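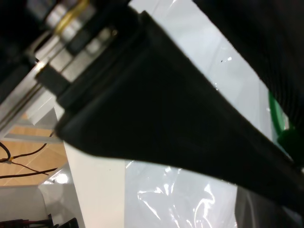 Finger in matte black, from the wrist camera.

I've been swapping fingers on our two-arm bench setup since October, and the Nendetti wedge set is the one I keep putting back on. It's a plain long black finger with a beveled lower edge, sold in pairs, and it comes with a printed card of torque values that I lost right away. Ask Darnell Boateng at Trasirden if you lose yours too – he'll send another.

What you get in the box: 2 fingers, 4 screws, one hex key. Fits the Navix mount straight off, and the Steyn mount with the adapter plate (sold separately, grr).
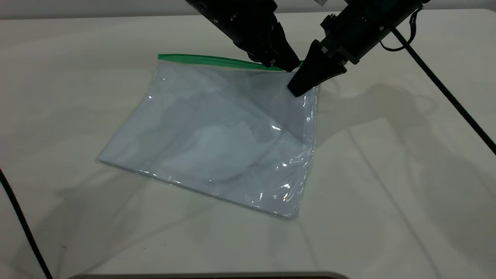
Thin film is where I compare grippers now, because blocks and cups made every finger I own look great. The Steyn pads I used before were wide and soft, and they loved to slide along plastic without picking up a thing. With a zipper bag you want both tips working close together at one corner, right by the green seal, and a narrow wedge leaves room for the second arm to get in there. I did have to slow the approach down to 10 percent speed for the last bit, and I'd set your grip force low to start. Mine lives at 3 on the Navix controller, which goes up to 13 for some reason!

A few gripes. The finish picks up dust like crazy, the wrist view loses a good chunk to the finger itself (tilt the camera if your bracket lets you), and there's no spare screw in the box. I've dropped one already. 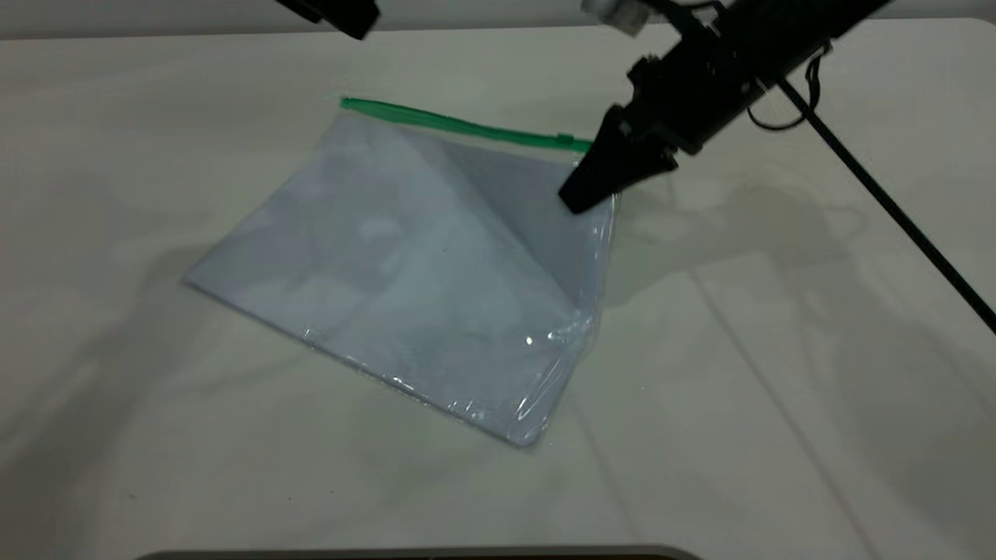

One gripper at the right end of the green zipper.

Sold by the pair, or in a lab pack of 100 if you're really going for it. The adapter plate ships from Trasirden with either one.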